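The Patience of Small Chores

By the time I found the right door at Werkent, up a ramp and past a bicycle somebody had leaned against the fire hose, Ekow Baidoo had already cleared the table twice that morning and was getting ready to do it again. He shook my hand, apologized for the coffee (which was fine, really, I've had far worse in far nicer buildings), and went back to what he was doing, which was teaching a robot about lunch.

I should say that I'd come expecting something grander. You read so much about learning machines, all those enormous computers humming away in the desert, that you forget somebody has to supply the thing to be learned. At Werkent that somebody is Ekow, along with a handful of colleagues who take turns driving the arms, and what they supply is chores. A bottle picked up and set down. A plate slid over to make room. Each one is done from start to finish with a person guiding the robot's every move, and each one is saved, pictures and joint positions together, so that a program can later study the whole pile and try to work out how it's done.

They call each of these recordings an episode, which made me think of television, and I'm sorry to report that as television it would not last a season. A good episode runs 14 seconds or so when the driver is in practice. A bad one can go on for what feels like an afternoon.
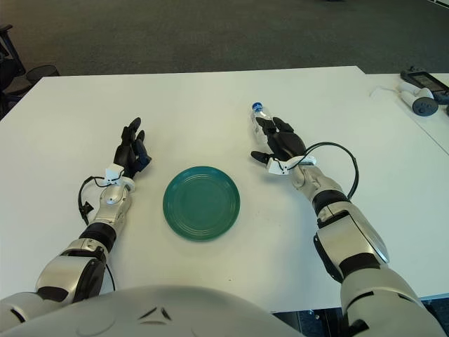

The hands are the hard part, Ekow told me, and he said it with the fondness of a man describing a difficult dog. A simple pincher either has the thing or it doesn't. A hand with fingers can hold a bottle a hundred different ways, most of them wrong, and a few of them wrong in a manner you won't discover until the bottle is halfway across the table. Then there's the matter of clear plastic, which cameras have never much cared for, and the way a bottle gives a little when you squeeze it. He likes bottles for exactly those reasons. If the program can learn from bottles, he figures, it can learn from a good many other things in a kitchen.

I asked how many times a person has to show it. The answer depends on whom you ask, and in that building you can get quite a range just by walking down the hall. For the first project, which they named Urneo, the team gathered more than 2,000 episodes before anyone was willing to call it a set. Calum Semple, who goes through the recordings once they've been made, threw a fair number of those away. He isn't unkind about it. He'll sit with his chin in his hand and watch one all the way to the end, and then he'll say something like "She hesitated there," and out it goes, because a program that studies hesitation will learn to hesitate.

What he does keep surprised me, though. Clumsy ones are welcome, so long as the driver recovers. A hand that comes in too low, notices, backs off and tries again is worth a great deal to Calum, and he wishes he had more of them. The early sets were too tidy, he said. Everyone had been showing off. The program learned to do the job beautifully from one starting spot, and if you moved the plate over by the width of your thumb it went reaching for the place where the plate used to be.

So now they move things. Before each batch there's a little shuffle of the tabletop, and Ekow has drawn up a list of 87 arrangements, in pencil, on paper that has been folded so often it's going soft at the creases. I asked why he didn't keep it on a computer and he looked at me quite kindly and said he liked crossing them off.

They did let me have a turn, and I'm grateful for it, although I can't say I distinguished myself. You move, the robot moves, and there's just enough lag between the two to make you feel like you're wearing somebody else's coat. I got through 3 episodes. Calum kept one of them, for the recovery, he said, and I've decided to take that as a compliment.

The next project, Plornia, starts in August and will have the arms passing things from one hand to the other. Ekow has begun a new list for it, on a fresh sheet, and he'd gotten as far as the second column when I left to catch my train.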